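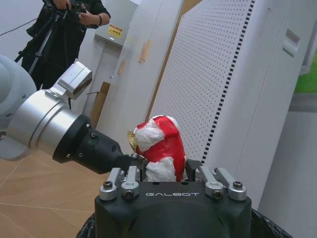

Defne Çınar replied that soft plastics are still being put into the black-lined bin in Room 15, and asked that the matter be settled under the existing ticket instead of being raised a second time. She added that the foil is a separate question and that the contractor will not take it with the bags in any event.

**Ticket 243: Waste sorting and room reset, Room 15**
**Site:** Undbridge, Ateş Wing
**Opened:** 11/2/24
**Raised by:** Unai Tejada
**Assigned to:** Facilities Services
**Priority:** Normal
**Status:** Resolved, with one item held over

**Issue as reported**

The black-lined bin in Room 15 is for general waste. The last two collections by Furureo were returned with a note that soft plastic packaging had been found in the liner, mostly snack bags and outer wrappers. The requester also reports that the room is being handed over with personal items on the floor and used cups on the furniture, and asks which team is responsible for clearing them.

**Entry 1 (Facilities Services)**

Ticket accepted. The attached photograph shows red and white plastic bags, crumpled together with a small piece of gold foil, above a bin lined in black plastic. Under the site waste guide, clean plastic bags go to the soft plastics tub in the corridor. Small pieces of foil go to general waste. Where foil and plastic are bunched together, they are to be separated first.

Requester to confirm whether the corridor tub is in place and has a label.

**Entry 2 (Unai Tejada)**

The tub is in place. The label is missing from the front and there is one on the lid, which cannot be read when the lid is up. I would also note that the tub is at the far end of the corridor, past the kitchenette, and visitors do not know it exists.

**Entry 3 (Facilities Services)**

Noted. A new front label has been ordered. The tub will be moved to the wall outside Room 15, provided 300 mm is kept clear on the hinge side of the door. Please advise if the door stop is in the way.

**Entry 4 (Beril Işık)**

The door stop was taken off in January and was never refitted. There is enough space. Could the handover check be dealt with at the same time? I have attached a second photograph. 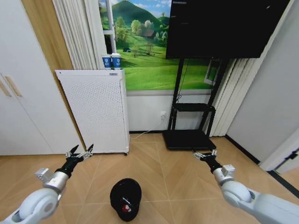
*Attachment 2: Room 15, mural side. Black cap on floor; two paper cups on top of air purifier.*

**Entry 5 (Facilities Services)**

Second attachment received. The following applies to all users of the room.

1. Cups are to be removed from the top of the air purifier and emptied in the kitchenette sink before disposal. Nothing is to be stored on the unit.
2. The blue and white paper cups go to general waste. The contractor does not accept them as paper.
3. Hats and other clothing found on the floor are to be placed on the shelf inside the white wardrobe. Items not claimed at the end of the week are taken to reception.
4. The purifier is on casters. If it is moved for sweeping, it is to be returned to its position beside the wardrobe, with the doors able to open fully.

The booking template has been changed to allow 15 minutes at the end of each session for this work.

**Entry 6 (Tuncay Başaran)**

Is the cap to be logged as lost property now, or only if it goes to reception? Our form asks for a description and the logo is small. I would put "black baseball cap, small red and white logo on front" unless something more is required.

**Entry 7 (Facilities Services)**

Only if it goes to reception. The wording is sufficient.

**Entry 8 (Defne Çınar)**

Label received and fitted to the front of the tub. Tub moved as agreed. The door opens without touching it. The room notice has been reprinted with foil and plastic bags on separate lines, as the old notice listed both under "wrappers".

**Resolution**

Items relating to the tub, the label and the handover check are closed. Refitting of the door stop is held over to the next maintenance visit and remains open under this number. Requests for further copies of the room notice should be sent to the Facilities Services desk.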